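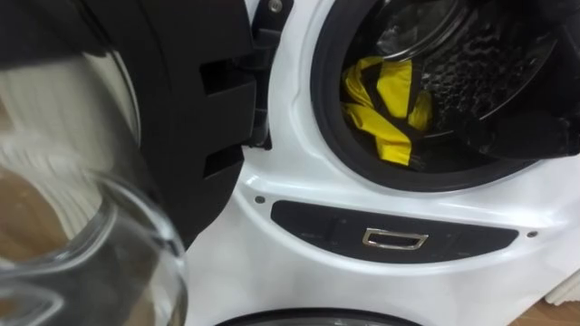
My lung doctor's nurse asked me at the last visit which household chores leave me short of breath, and I didn't have a good answer, so she told me to write it down for a month. I have COPD, moderate, diagnosed after two winters of what I kept calling a chest cold. The stairs I already knew about. What surprised me in my notes was how often I had written "laundry." A front loader with a round glass door that swings out to the left means I have to get down low to reach the drum, and bending at the waist is one of the worst positions for me. My stomach pushes up, I hold my breath without meaning to, and when I stand I need a minute.

The rest of the list was bending too. Shoes, the bottom shelf of the fridge, the cat's dish. Also anything with my arms over my head, like changing a bulb or washing my hair. Vacuuming was bad but not as bad as I would have guessed.

I took the list to pulmonary rehab, at the Plemeten clinic. I'd put off going for most of a year. The program is 17 sessions, a little over an hour each, and it starts at 9:30 in the morning, which is early for me because mornings are when I cough the most.

On the first day they do a walking test. You go up and down a marked hallway for six minutes and they measure how far you get. You can stop and lean on the wall if you have to. I stopped twice and did 460 meters anyway, more than I expected. They clip a thing on your finger for the oxygen and ask you to rate how breathless you are from a chart. I gave myself a 5 at the end. The therapist, Erdal Ateş, wrote it down and didn't comment.

Most of a session is plain exercise. Treadmill or bike, then light weights, then stretching. I'm on the bike because my knee doesn't like the treadmill. The last part is a talk, and those vary. The one on inhalers was worth the whole drive. I had been using mine wrong since the day I got it. I was breathing in fast and hard, and with my kind you're supposed to go slow and steady and then hold it. I also wasn't rinsing my mouth afterward, and that probably explains the sore throat I complained about here in December.

The talk on breathing covered what I'd been missing with the chores. You breathe in before the effort and out through pursed lips during it. So in before you bend, out while you bend. It took me a couple of weeks to stop having to think about it. I still forget when I'm in a hurry, and then I pay for it.

Changes I've made at home so far:

- I sit on a low stool for laundry and for putting on shoes.
- Wash loads are smaller, and I carry them in two trips.
- The pans I use every day are at waist height now.
- I shower with the bathroom door open a little. The steam bothers me.
- I rest before I need to. This is the one I'm bad at.

There's another man in my group, Oğuzhan Dağdelen, who used to run the bakery on Uçar Street. He thinks the flour did his lungs in. Mine is mostly cigarettes, 40 years of them, and I don't pretend otherwise. He's further along than I am and brings his oxygen in a shoulder bag. He pedals longer than I do, though. We usually have tea afterward in the lobby, and he's been trying to talk me into the flat path by the water at Carkora. I said I'd go when it's less windy. Cold wind in the face closes me up faster than any hill.

I have five sessions left. After that they repeat the walking test, and then you're expected to keep going on your own. The clinic in Plirkow has a maintenance class in the afternoons, but it's a long bus ride and I'm told there's a waiting list. I put my name on it anyway. In the meantime I've been pricing used exercise bikes. If anybody reading has one that's quiet enough for an apartment, leave a comment with the model.

A couple of people asked about the flu shot after my last post. I got mine, sore arm for a day. I also need to ask about the pneumonia one, since I can't find any record of having it. My next appointment is with the doctor herself and I've started a page of questions. So far it's that, whether I should have a spare inhaler for travel, and whether the morning cough is supposed to be better by now.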